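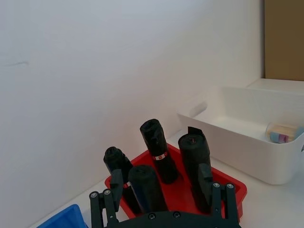

*3 min read*

## Sorting out the supply closet at Pekstead

The shared supply closet on the second floor has been reorganized, and a few things work differently from now on. Most of the changes are small. If you only use the closet for pens and envelopes, you can skip to the part about the sign-out sheet.

Sarita Bisht went through the shelves in October and made a full list of what was there. It came to 652 items, counting each box or pack as one. A lot of it was duplicate stock. We had been reordering printer labels every quarter while five unopened boxes sat behind the paper cutter. We also had toner for a printer that left the building two years ago. Brestex has agreed to take the toner back for partial credit, and the amount will come off the next invoice.

### Where things are now

Paper, envelopes, and folders are on the left as you walk in. Tape, glue, and anything else sticky is at eye level on the right. Batteries and cables have moved to the low drawers, which used to hold old phone handsets. Cleaning supplies are no longer kept in this closet at all. They are in the cabinet next to the kitchen sink, and the key is on the hook inside the kitchen door.

Small loose items go in bins. Please put one kind of thing in each bin and leave the label facing out. If a bin is full, put the extra on the top shelf and write the contents on the box. The old habit of starting a second bin somewhere else is how we lost track of the staples.

### Sign-out sheet

You don't need to sign for everyday supplies. The sheet is for things that come back: the label maker, the laminator, the long extension cords, and the three hand trucks. Write your name, the item, and the day you expect to return it. Mohit Shakya checks the sheet at 4 p.m. and will send a note if something is late.

The label maker is a new one from Rika. It takes wider tape than the old model, so the leftover narrow rolls won't fit. Those are free to anyone who has a use for them at home.

### Ordering

Requests now go to Sarita by email and not on the whiteboard. Include the item, how many you want, and whether it can wait for the monthly order. Rush orders cost us a delivery fee, and Tyagi, our paper supplier, has a minimum for same-week delivery. Special items such as odd-size binders take longer, and she will tell you when to expect them.

Departments that keep their own stock can go on doing so. Sarita would still like a short list of what you hold, in case another team runs out.

The closet will be locked during the next carpet cleaning. Take what you need the day before. The spare key stays at the front desk.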